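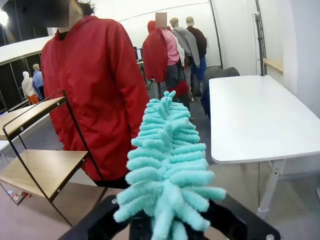
I spent most of the morning on the gripper for the dusting cell, so I'm writing it up while I remember what I did.

The complaint was that the duster kept rotating in the fingers. The arm would start a pass along the shelf with the head straight and finish it tilted. Yogesh Pal had already slowed the pass down at Vallis and it made no difference, which pointed to the grip and not the path.

I took the finger plates off first. Two of the bolts on the left one were barely finger tight. I cleaned the threads, put everything back with a little thread locker and marked each bolt head with a paint pen - if the marks don't line up next time, I'll know. The counter read 2,743 cycles when I started, and the log had no entry for checking those bolts.

Next was the closing force. It was set to 20, left over from a softer tool. I raised it to 47 and the duster started to squash, so I came back down in small steps and left it at 22 over the old value.

After that I taught the shelf height again. I jogged the arm down until the tip just met the top board, saved the point, and backed off. 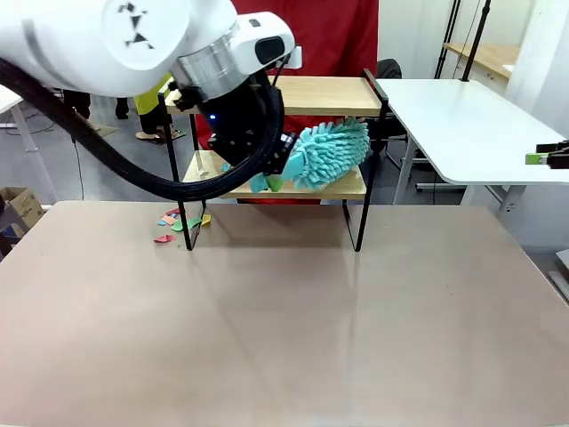

The duster at the top board, with the paper scraps beside the shelf.

I also moved the cable tie at the wrist. The loop needs slack for the last joint, but too much of it swings.

Still to do: order a spare duster head, add the bolts to the weekly sheet, and look at the lower board path, where the approach angle is too steep. Yogesh wants that done before November.

Recent posts
Labeling the Gasterlow spares drawer
Moving the Skorix controller to a new cabinet
Notes from two days at Ahuja

Contact | Copyright 2021 | Back to top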